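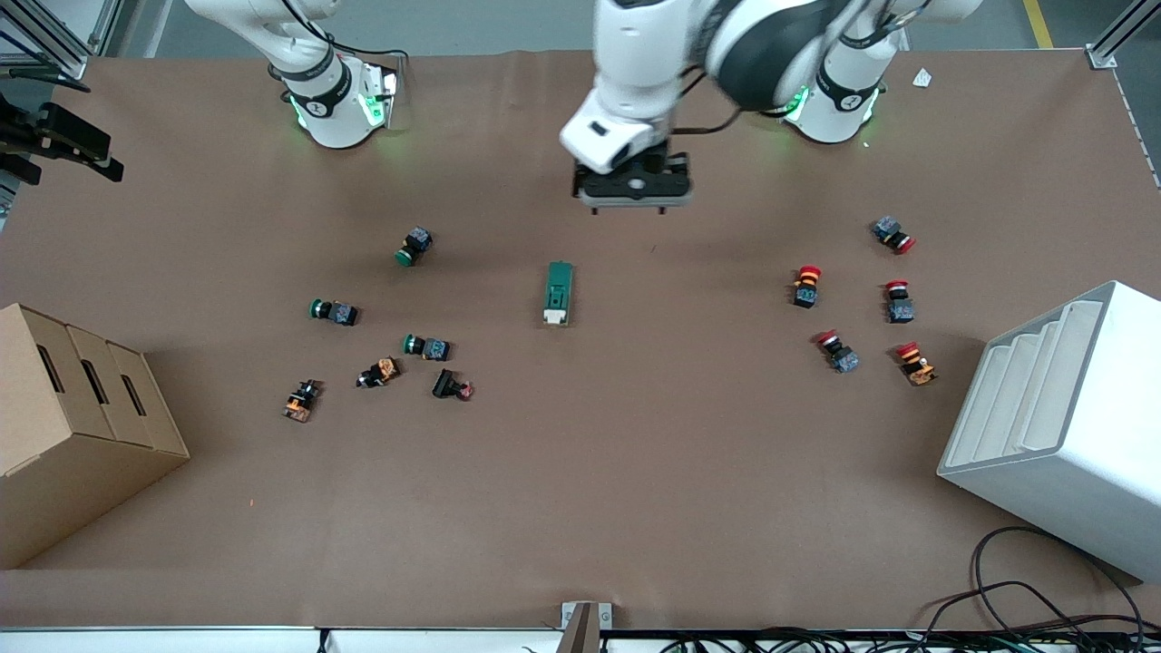
Bitska two-arm cell, switch sorting task. Red emergency-stop buttons are grouped on the right half of the table.

Bitska Switch Sorting Set
README and data card

Summary

The Bitska Switch Sorting Set accompanies the Bitska evaluation kit, a two-arm tabletop cell supplied by Molodden for light sorting work. It is issued to customers and reviewers who wish to judge the kit on recorded work before requesting a trial unit. The set contains 208 episodes of a single task family: picking loose industrial switches and push buttons from the table and placing them in holders at the table's sides.

The set was prepared by Minttu Eskola and Teemu Kettunen. Orvokki Juntunen approved it for release in September.

Contents of the package

episodes/ — one folder per episode, holding video, joint positions and gripper commands
labels/ — task instruction and outcome for each episode
parts/ — part list with supplier codes removed
split.txt — assignment of episodes to the training and review portions
CHANGES.txt — corrections made after first issue

Equipment

The cell consists of 2 white arms fixed along the far edge of a brown work table. Each base carries a green ring light. The left arm uses a black parallel gripper with short fingers. A cardboard holder with stepped compartments stands at the left edge of the table and a white tiered rack at the right. Holders of other shapes may be used with the kit but do not appear in this release.

Overhead lighting was left at normal workshop level. The video is recorded from a fixed position and is not cropped.

Task

Parts are laid out by hand before each episode. Positions are not measured, and parts may stand upright or lie on their sides. The written instruction names the kind of part to be moved and the side on which it is to be placed. An episode ends when the operator closes it, or after 4 minutes.

All episodes were recorded under remote operation. None shows the kit working without an operator, and the set should not be quoted as evidence of unattended performance.

Outcome labels

complete: every named part is resting in the correct holder at the end of the episode.
partial: at least one named part was placed, and at least one was not.
failed: no named part was placed.
void: recording fault. Void episodes are kept in the package but are left out of the split.

Labels were assigned by Tolera Gashaw from the video and checked by a second reader. Where the two readers differed, the lower outcome was recorded.

Known limitations

Parts lying on their sides with the cap toward the rack are harder to grip, and the outcome labels do not take this into account. Time spent turning a part is not marked separately.

Episodes 100 and later use a revised file layout in which gripper commands are stored in their own file. The reader script supplied with the kit accepts both layouts — earlier versions of the script do not.

Force readings are not included. The Rallov gripper option, sold separately, was not fitted during recording.

Terms of use

The set may be used for evaluation, teaching and internal research. Passing it to third parties requires written consent from Molodden. Results published from the set should name the release and state which split was used.

Support

Questions on the recordings should be sent to Joaquín Leiva at the Keskinen office. The support line is open until noon on Wednesday. Please give the episode number and the version shown in CHANGES.txt.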